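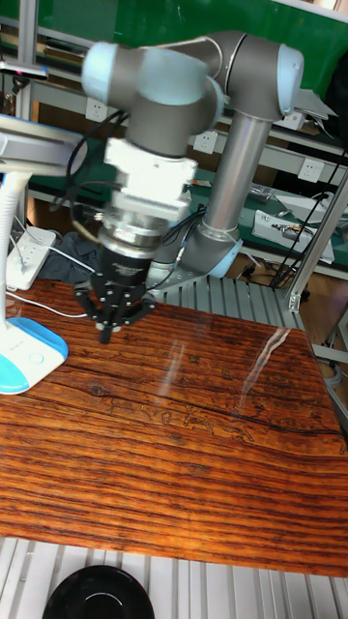
Budgeting for the second arm: where we are
February, by Fanni Simon

So the spreadsheet is finally in a state I can show people, and a few of you have been asking (some of you more than once!), so I'm putting the whole thing in the newsletter. Short version: we want a second arm next to the one we already have, and the arm is the easy part of the budget. It's everything bolted to it, plugged into it and stored next to it that keeps growing.

When we bought the first one I made a single line in the plan that said "robot" and felt very organized. Then came the gripper, and the adapter between the gripper and the wrist, and the cables, and the longer cables, and a base plate, and the day I spent on the phone with Frerichs trying to find out which bolts fit the slots in our table. I added it all up last week. The small stuff, meaning anything that came in a padded envelope or a box I could carry under one arm, came to $1,315. None of it was in the plan. I'd like to do better this time.

Gunther Böttcher and I sat down and split the new request into two piles. The first pile is what we can't start without: the arm itself, the controller, a gripper and the mounting. The second is what we know we'll end up wanting by summer, and I'd much sooner ask for it now than come back with my hat in my hand. Spare fingers for the gripper are in there, and a second power strip, and a proper cable guide so the black cables don't hang in loops off the wrist. Gunther also wants a new tabletop board in a dull finish. He has wanted this for ages. The glossy one throws reflections when the overhead lights are on, and he's right, it's a pain. A matte one is $80, so I've stopped arguing with him. 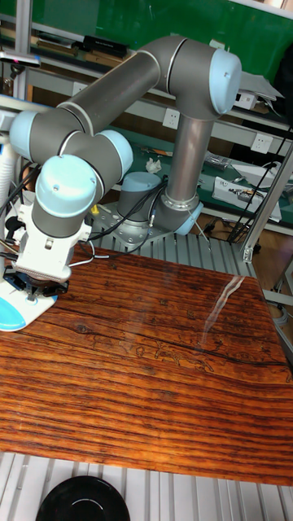
The gripper is where I'd really like your opinions. Sostumo will sell us the same kind again, and there's a lot to be said for that, as we'd have one set of spares and one set of settings and nobody has to learn anything. Wollden makes a simpler one with two flat jaws for $352 less. I borrowed their catalog and went back and forth for an entire evening. Flat jaws are fine on boxes and blocks. Most of what we handle has curves on it somewhere, though, and I keep picturing us buying the cheap one and then spending the difference on custom jaw pads. Gunther says buy the same again. I'm leaning his way, but if you've used flat jaws on rounded plastic parts and liked them, please come and tell me before I send the form off.

Floor space is the other thing. I measured with the tape from my kitchen drawer, so treat this as a first try, but a second table should fit if we keep the frame posts clear and tidy up the cables behind the benches. We'd need the wall outlets nearest the arm for the controllers, which means lamps and chargers move to a power strip. If you have something plugged in back there that has to stay on overnight, put your name on the plug, please. I mean it.

On service: Plunora offered us a yearly contract covering both arms, and I said no for now. We had one visit last year and it took roughly 2 hours, most of it spent updating software we could have updated ourselves. I've put in a line for a single paid visit plus a bit extra for parts, and if we go over, we go over. We can look at the contract again when the new arm is out of warranty.

Delivery is the bit I can't pin down. Frerichs won't give me a date until the order is in, and I can't put the order in until the budget is signed, so the plan currently has a blank cell with a yellow background. What I can say is that the table and the mounting plate should be ordered first. Last time the arm came well ahead of its table and lived in its crate in the hallway, where everyone walked into it, me included (twice, same shin).

The spreadsheet is in the shared folder under "second arm." Comments go in the right-hand column, and please don't change the totals, even if you're sure they're wrong. Tell me and I'll fix them.

Questions or comments? Reply to this newsletter or stop by Fanni's desk | © The workshop newsletter, all rights reserved | Back to top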